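4. Packing the board away in its bag

Right, you've finished with the Cistus board and you want your table back. I do this most evenings, so these are the steps I've settled on.

1. Clear everything off the board first. I once folded a loose pin into the bag and found it with my thumb.

2. Wipe the surface with a barely damp cloth, then leave it for 5 minutes. Please don't skip the wait – canvas holds on to moisture, and the bag will smell of it by November!

3. Keep the board flat on the table, with a bit of tabletop showing down one side so you've got somewhere to get your fingers under.

4. Open the neck of the bag as wide as it'll go and roll the top back on itself (like a sock, if that helps).

5. Slide the board in short edge first. If it sticks, pull it out and start again.

CAUTION: Never pull on the cord to drag the bag over the corners. The stitching round the neck is the first thing to go.

6. Draw the cord up gently and stop when the neck closes. It doesn't need to be tight.

Note: if you're only stopping for lunch, don't bother with any of this. I just leave the folded bag lying partly on the board, cord and all, and pick up where I left off.
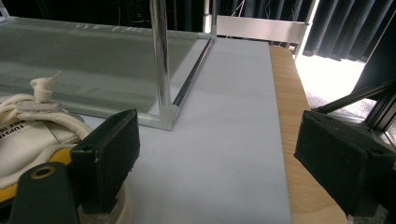

Gavin Matheson wrote in to say he'd do step 5 the other way about, with the bag laid flat and the board pushed in along the table, as his wrists aren't up to holding it. I've tried it since and it's fine, a bit slower, though you do need a clear table.

7. Store the bag upright, neck at the top. Mine lives behind the door – anywhere dry will do.

For a replacement cord, ask for part 458.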